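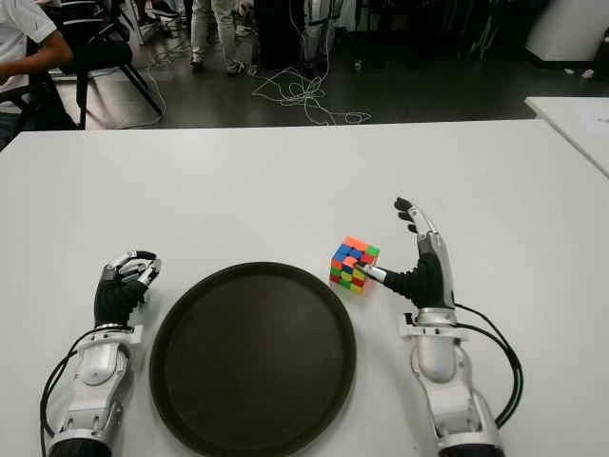
Questions we get about renting furniture from Aksoy Party Rental, Joltmont. Updated April 2025.

## Booking

**How far ahead should I book?**

Two weeks is fine for most of the year. November fills up early, so call before you send out invitations.

**Is there a minimum order?**

Yes, $200 before tax and delivery. Orders you pick up yourself have no minimum.

**Can I change the number of chairs later?**

You can add chairs until the day before, if we have them. You can drop chairs up to 9 days before the event at no charge.
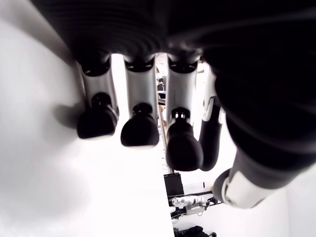 **Do you take a deposit?**

We take half when you book. The rest is due on delivery, by card or check. If you cancel inside the 9 days we keep the deposit, or you can move it to another date once.

## Tables and linens

**Which tables come in white?**

The Pilier and the Bomlow. The Pilier folds in half and the Bomlow has legs that come off with a hex key, which we leave with you. Please return the key.

**Do I need a tablecloth?** 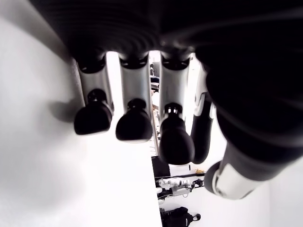 Dark tables look better with a cloth, and the older ones have scratches you'll want covered. White tables can go either way. Dark things stand out strongly against a bright white surface, as the black fingertips do in this photo, and crumbs and coffee rings will too. For a buffet we'd use a cloth. For a gift table or sign-in table, leave it bare.

**Can I tape or staple decorations to a table?**

Painter's tape is okay. Staples, tacks and hot glue are not, and we charge for the repair.

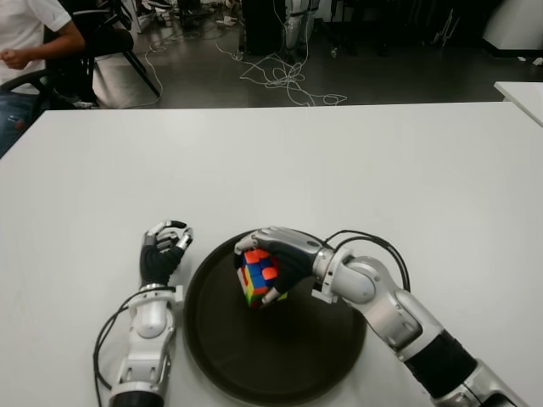
## Delivery and pickup

**Do you set up?**

We bring everything to the ground floor and stack it. Setup is extra and has to be on the order. Stairs are also extra.

**Do I have to wash anything?**

Wipe the tables down and scrape off any food. Shake out the linens and put them in the bag they came in. Don't wash them.

**What if something breaks?**

Tell the driver at pickup. The replacement price is on your order sheet. The highest one we have is $455, for the long Bomlow.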